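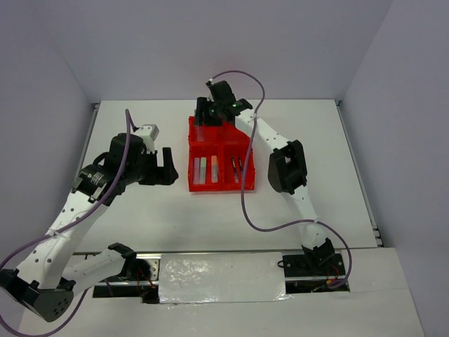
Sorting a Pen Tray with Two Arms: My Bench Tips

I've been at this since last December, when Abrehet Seyoum talked me into swapping the fingers on my little two-arm setup and finally comparing them properly (I had been guessing for months!). If you have a pair of small arms and a junk drawer full of pens, you already own the best gripper test I know. These are my notes, in no special order.

Pick a tray with low walls. High walls look neat but the fingers knock into them on the way down. A bright red organizer like mine is also easy for a camera to find on a white tabletop, and I wish I'd bought one before I spent two evenings fiddling with exposure.

Mix up what you pick. Highlighters are chunky and forgiving. Slim pens roll, and see-through things are the worst, both for the camera and for you squinting at the log later. I keep a roll of tape and a little dropper bottle with the pens too, so the fingers get something round to deal with.

Tie your cables down, but leave slack at the wrist. Mine go up over the gripper in a big lazy loop, then get a tie on the upper link. Move the arm by hand through its whole reach before you pull the tie tight. I skipped that once and yanked a plug halfway out.

Fingers: I tried the wide wedge style from Pliltcombe against the narrow Malý pair. Wedges get my vote for anything lying flat, as you can scoot the tip under the edge. The narrow ones are nicer inside a compartment with a lot in it. I ran 500 picks with each, same tray, same pens, and the wedges dropped fewer by a good margin. Then I put fresh rubber on the Malý set and the gap mostly closed, so go buy rubber first and fingers second!

Controllers: the Simine board is my favorite so far. Setup is fussy, and the manual reads like it was written for somebody else's arm, but the motion is smooth at low speed, and low speed is where you live with pens. The Prornano one was easier to get going and jerkier near the end of each move. Bořivoj Koubek swears his Prornano behaves after an update. I haven't seen it yet.

Don't start every run from the same layout. Leave a couple of pens out in front of the tray, empty a compartment, turn the tray a little. My first batch of 973 runs all began with everything tidy and it taught me next to nothing about messy starts. 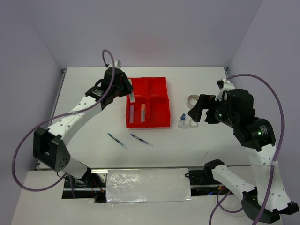 How hard should the gripper squeeze a thin pen?

Start at the lowest setting that lifts it, then go up one notch. Thin barrels tip when you squeeze too hard off center, and soft plastic strips will bow and pop right out. I write the number on masking tape for each item and stick it to the bench.

Wipe the finger pads with a damp cloth before each session and let them dry. Ink gets on them sooner or later, and then they slide.

Save your logs with the finger type in the file name. I have 3810 old ones that just say "test" and I'm still sorting through them.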